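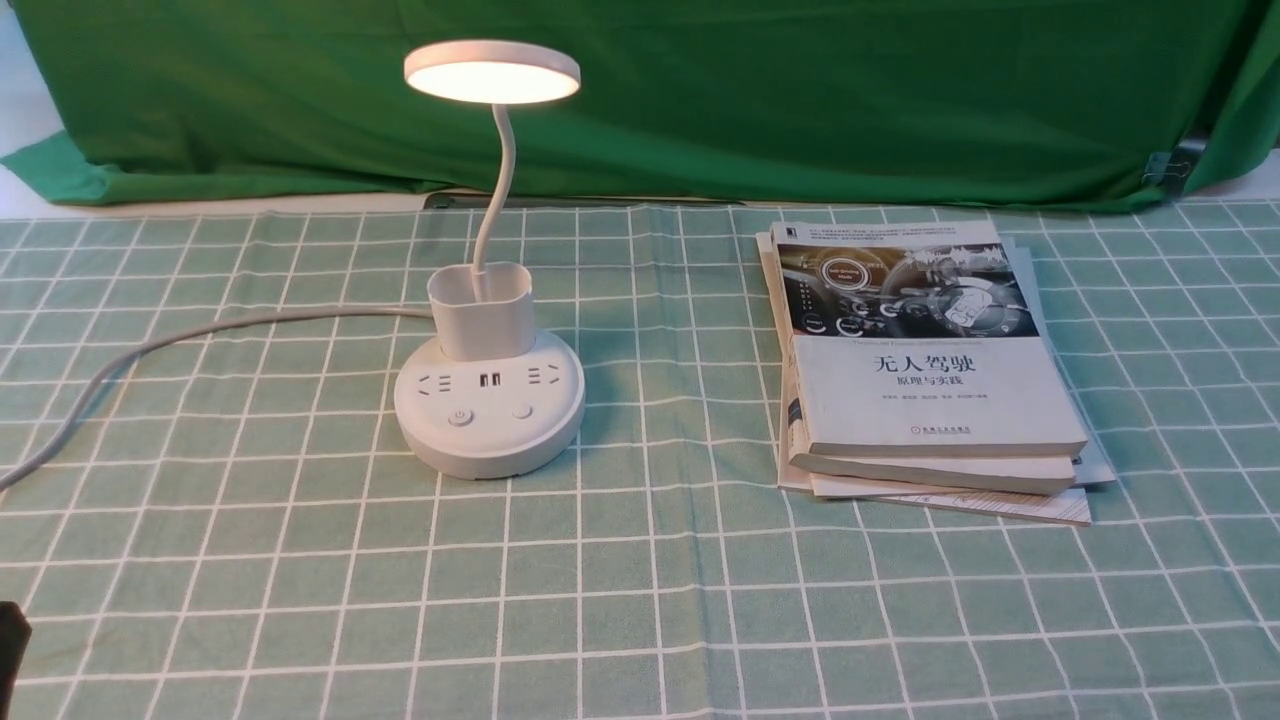 Desk lamp for evening reading, warm or white light?

tarnow_reader
Hello all. I moved to Eltport in January and my new room has only one ceiling light, which is behind me when I sit at the desk. So my own head makes a shadow on the page. I read two hours every evening, mostly paper books with small print, and after one hour my eyes feel like sand.

My question is simple. Should I use warm light (yellowish) or the cold white one? My colleague says white is better because the letters are sharper. My sister says white will destroy my sleep. I don't know who to believe. I would like to buy one lamp and keep it many years.

Budget is not big. Please excuse my English, I check the words but not always the grammar.

pagecorner
Your English is fine. Warm, every time. I read until midnight and I could never do that under white light, it feels like the dentist.

oldbinder
Disagree with pagecorner. I repaired books for a living and warm light made me miss things. For small print on cream paper, neutral white is easier. What matters more is where the lamp stands. Put it on the side opposite your writing hand, a bit forward, with the head lower than your eyes so you don't see the bright part directly.

tarnow_reader
Thank you both. I only read, I don't write much, so is the side still important?

oldbinder
Less so. But if you ever take notes in the margin you will notice it.

Maeve Carroll
Can I ask what kind of sand feeling? I had the same for a whole winter and bought three lamps before I went to the optician. I needed reading glasses. The lamps were all okay.

tarnow_reader
Dry, and a little burning. My last eye test was before I moved, and the doctor said no change. But maybe I should ask again.

pagecorner
Dry is also heating. Put a bowl of water by the radiator.

oldbinder
A bowl of water does very little in a normal room. Blinking does more. People forget to blink when they concentrate.

pagecorner
Well, it worked for me.

lumen_254
Two things are getting mixed here, color and brightness. A weak warm lamp is bad for reading and a strong warm lamp is good for reading. Most people compare a weak warm one with a strong white one and then decide that white is better. Try both at the same brightness, if the shop lets you.

For sleep, I would turn everything down in the last half hour, whatever the color is.

tarnow_reader
This is very useful, I did not think about it. There is a shop in Tiedemann, on the road to the station, where they have lamps plugged in. I will go with my own book and stand there like a strange person.

Also, is it bad if the rest of the room is dark? I like it -- it feels quiet.

lumen_254
Leave a small light on somewhere. Your eyes keep adjusting when you look up from a bright page into a black room, and that is tiring.

Maeve Carroll
I turn my second lamp to the wall for this. It makes a soft light and you can still have your quiet feeling.

pagecorner
Still voting warm.

tarnow_reader
I am back from the shop. I read the same page of my novel under four lamps. With equal brightness I could hardly see a difference in the letters, but the warm one was nicer for me. So I bought warm, with a dimmer. I put it on the left, low, and I leave the hall light on with the door half open.

First evening was better, but one evening is not much. I made an appointment for the eyes also.

oldbinder
Good. Let us know what the optician says.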